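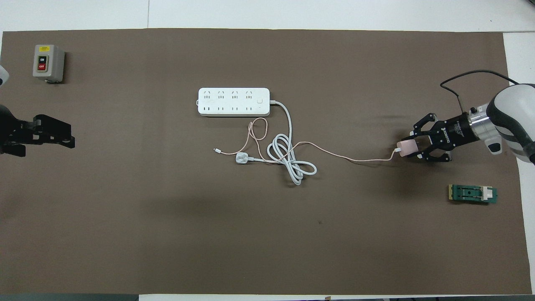
Charger trial: power strip, charging cable and gripped charger block on the work mat.

Setting up the charger trial

Plugging in a phone charger remains a difficult chore for a machine. Rigid parts are handled with fair reliability; cords and cables are not. The procedure below is used by Nekerex to assess whether a two-armed system is ready for such work in the home.

1. Lay the mat flat on the table and place the power strip near the top centre. It should not be connected to the mains.
2. Let the strip's cord fall in a loose coil. Do not straighten it.
3. Lay the charging cable across the mat, crossing the cord at least once.
4. Start the run with the charger block held in one gripper. Allow 30 seconds for each attempt.
5. Record an attempt as complete only if the block is fully seated in a socket and the strip has not left the mat.
6. Rearrange both cables by hand and repeat until 20 attempts are logged.

A system completing fewer than 18 attempts should not proceed to the Festska kitchen trial.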